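Home | Club Handbook | Build Notes | Practice Hours | Contact

Laundry Week: Recording Clean Pickups With the Hand-Held Gripper
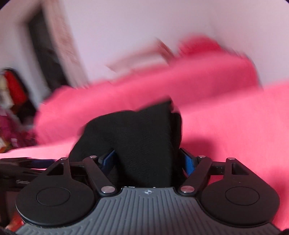 By week five of the season every member of the Grilgate Robotics Club owes the team 200 pickups of soft things. Soft things means socks, T-shirts, dish towels and whatever else you can find at home that bends. The arm we're taking to the Kundum Challenge learns from what you record, so if you fling socks, it will fling socks, and it will do so in front of judges.

You'll need the gripper, a charged battery pack, a cleared patch of bed or table, and patience. Patience isn't in the kit bag. We've asked.

Step 1. Check the fingers

Squeeze the handle and let go a few times. The fingers should open fully and meet in the middle. If one lags behind the other, look at the pins in the linkage before you look for someone to blame. Push a loose one back in with your thumb and write it on the repair sheet. Please don't use glue. We had a glue year.

Wipe the lens with the gray cloth. Your shirt is not the gray cloth.

Step 2. Set up the surface

Spread out a blanket or sheet in a color that doesn't match your laundry. Black socks on a black comforter will give you an evening of footage in which a gripper appears to be pinching the night. Wrinkles in the blanket are fine, and so is a messy room. The arm has to cope with real bedrooms, and ours are nothing if not real.

Step 3. Approach and grip

Come in from above at an easy pace. Stop just over the cloth, open the fingers, lower them on either side of a fold, and close. Aim for a fold or a bunched-up part. Flat cloth slides out, and poking at it eleven times counts as one bad pickup.

Close until the cloth stops moving, then quit squeezing. Senthil Menon went through a phase of crushing everything like a soda can, and the arm spent most of January trying to strangle a washcloth.

Step 4. Lift, move, release

Lift straight up, then carry the item to its new spot. Some blur in the background is normal when you swing to the side. If the whole recording looks like a car chase, slow down. Set the cloth down before you open the fingers — dropping it from a height is a separate task, and it has its own folder.

Step 5. Label and upload

Name each batch with your initials, the kind of item, and the batch number. Keep batches to 50 pickups so that one bad upload doesn't eat your whole evening. Send them to the Dotbridge folder and wait for the check mark. Closing the laptop while the bar is still moving is how Kelechi Briggs came to record the same pile of socks twice. She is fine about it now.

What gets thrown out

Anything with your other hand helping. Anything where the cloth never leaves the surface. Anything starring the cat, although we do watch those first.

If you hit 160 good ones and can't face another sock, switch to towels. They count the same and they're bigger targets. The team total has to pass 1,000 before we can start training, so late batches hold up everybody, including the people who did theirs on time and will mention it.

Related pages
Charging the Battery Packs Without Setting Off the Alarm
Saarela Arm: First Power-Up Checklist
How We Score Practice Runs
Repair Sheet and Spare Pins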